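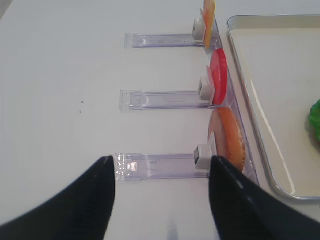
Burger night for a crowd used to wear me out, and now it's my favorite meal to put on! The trick is setting up the table before a single patty hits the pan. I like a plain white tabletop for this, with a serving tray kept over at the right, so finished burgers slide one way and never get mixed up with the fixings. Bright little things show up beautifully against white, too, so you can tell from across the kitchen what's running low. If your table is dark, an old white sheet folded double does the same job (and goes straight into the wash afterward).

Toast your buns. Please! Dry skillet, medium heat, cut side down, and don't walk away. A thin swipe of mayonnaise browns more evenly than butter and doesn't burn as fast. I do mine in batches of 6 and stack them in a clean dish towel. Don't use foil, the steam gets trapped and you're back to soft bread.

Frozen buns come back wonderfully if you let them thaw in the bag on the counter, then give them a few minutes in a low oven.

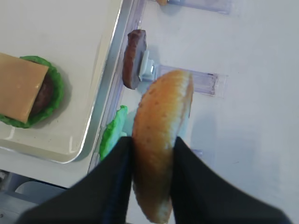 Slice them after that, with a bread knife and hardly any pressure. Squashing happens when the knife is dull, so run yours over the steel first. I saw slowly toward the middle, turn the bun, and finish from the other side.

Now patties. 140 grams of ground beef each is my size, and a cheap kitchen scale pays for itself here, they all cook through at the same time. Wet your hands before shaping. Press a dent in the middle with your thumb, make it deeper than you think you should, and salt the outside only when the pan is already hot. For a small family, 800 grams of meat gets you five good ones with enough left over for a meatball or two for whoever is hanging around the stove.

Tomatoes: slice, salt lightly, lay on paper towels while you cook. Same with pickles, minus the salt. Lettuce has to be bone dry or the whole thing slides apart in your hands. Onions I soak in ice water with a splash of vinegar, and even my onion haters come back for more.

Sauce can be made the day before and it really does taste better for it. Mine is mayo, ketchup, chopped pickle, a spoonful of the brine and plenty of black pepper.

Leftover buns make terrific garlic bread, or croutons, or crumbs for next week's meatloaf. Cube them while they're fresh, since stale ones shatter all over the floor. They keep in the freezer until December at my house, when every last one goes into the stuffing.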